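Jul 14, 2018

I have been meaning to write about the back room for months, and every time I sit down to do it I end up getting up again to move something in there. So this is going to be a bit of a ramble, and I apologize in advance to those of you who come here for the tomato updates (the tomatoes are fine, a little leggy, more on them soon).

When we moved in last December the back room was the one we closed the door on. It had carpet the color of old oatmeal, a set of curtains that smelled like somebody else's dog, and a radiator that clanked at night like it was trying to get our attention. We used it for boxes. Then the boxes got unpacked, slowly, and one morning I carried my coffee in there and realized it gets the nicest light in the whole house. I stood there until the coffee was cold.

The carpet came up first. I had read so many stories about people peeling back a corner and finding gorgeous wood underneath that I was fully braced for plywood and glue, but there it was, a real wooden floor, dull and covered in staples but all in one piece. I pulled more than 100 staples out with a flathead screwdriver and a pair of pliers, sitting on a folded towel and listening to the radio. I can't say I'd do it again, but there was something soothing about it once I got going. After that it was just a lot of vacuuming, a lot of mopping, and two coats of a floor oil called Serkevum that the man at the hardware store swore by. It smells like walnuts for a week and then it doesn't smell like anything, and the floor has been very forgiving of shoes.

The blinds took me much longer to decide on. I wanted curtains, I really did! I had a lovely linen picked out from Jernell and kept the sample pinned to the wall for weeks. But the radiator sits under the window, and long curtains would have hung right over it, and short ones looked like a skirt that had shrunk in the wash. So we went with plain white venetian blinds for $122, which felt like a lot for something so plain, and I have come around to them completely. You can tip the slats in the afternoon and still get the brightness without the glare. They do collect dust. I go over them with an old sock on my hand, and it takes me 30 minutes if I'm being careful and a good deal less if company is coming. 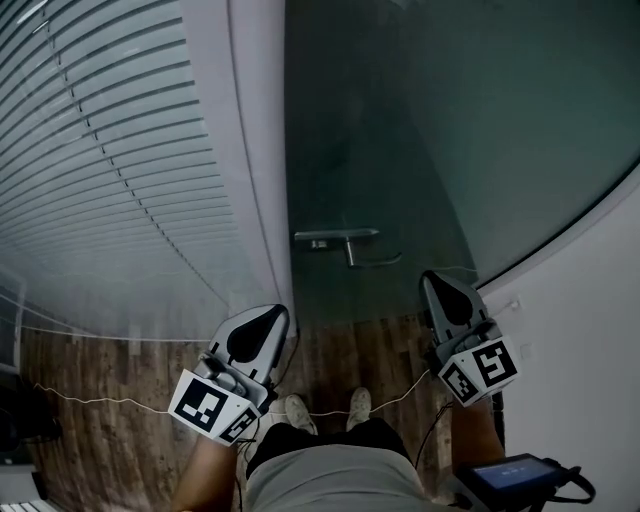 *The door end of the back room, with the blinds down and the floor finally showing.*

I'm very fond of that glass door. The lever handle was so stiff when we moved in that I used to lean on it with my elbow, and all it wanted was a little oil and one screw tightened. The glass itself is another story. It shows every fingerprint, and I've tried all sorts of sprays on it, including a fancy one called Wesis that left streaks I could see from the kitchen. I've gone back to warm water with a splash of vinegar and a cotton dish towel.

What's left is the cables, and I know, I know. There's a thin white one running across the floor that I keep promising to deal with. I bought a bag of 30 little white clips and had great plans to run everything neatly along the walls. There's one up near the door and I'm quite proud of it. The rest of the bag is in the kitchen drawer with the birthday candles.

After that I'd like a chair, something low that can sit near the window without blocking the radiator. I saw one in the Jin catalog in a mossy green that I can't stop thinking about, but it's wider than I'd like and I keep going in there with the tape measure hoping for a different answer. If any of you have it, would you let me know how deep the seat is? The catalog only gives the width.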